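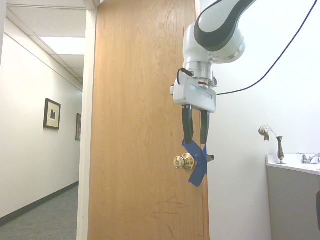

Usman Janjua wrote after the last session to ask why we spend a whole unit on doors when most people only call someone about a door once it refuses to close. Fair question. By then the repair usually takes longer, and the cause is harder to find.

Unit 4: Interior doors, knobs and latches
Building Care, evening section
Notes by Analyn Pangilinan, 13 December 2025

Parts you need to know

The jamb is the upright part of the door surround. It is often painted even when the door has a clear finish, as with the white jamb and honey-toned door at the top of this handout. The latch is the small piece that sticks out of the door's edge, close to the height of the knob. The strike plate is the metal piece on the jamb that receives it. Some knobs have a keyhole in the center. Write down which kind you have before you order a replacement.

Checking a door

Open the door halfway and let go. If it drifts, look at the hinges first. Tighten the screws by hand, top hinge first. A screw that keeps turning has stripped its hole — glue in a sliver of wood, let it set overnight and drive the screw again.

Close the door slowly and watch the latch. Rub a little chalk on it, close the door once more and see where the mark lands. If it lands low on the plate, the door has probably sagged. Don't file the plate until the hinges are tight.

Surface marks

Thin dark scratches on the lower half of a wood veneer door are common, and the door on page one has a cluster of them. Wipe with a damp cloth and dry along the grain. What comes off was dirt or rubber. What stays is in the finish or deeper, and gets a wax filler stick in a matching tone. Do not sand. Veneer is thin and you will go through it.

Polished knobs get a soft cloth only until you know whether they are lacquered. Metal polish on lacquer leaves cloudy patches.

For next time

Check 3 doors at home and fill in the sheet for each. Bring a screwdriver. We meet in room 509. The reading is section 5 of the packet — skip the part on closers, we did that in September.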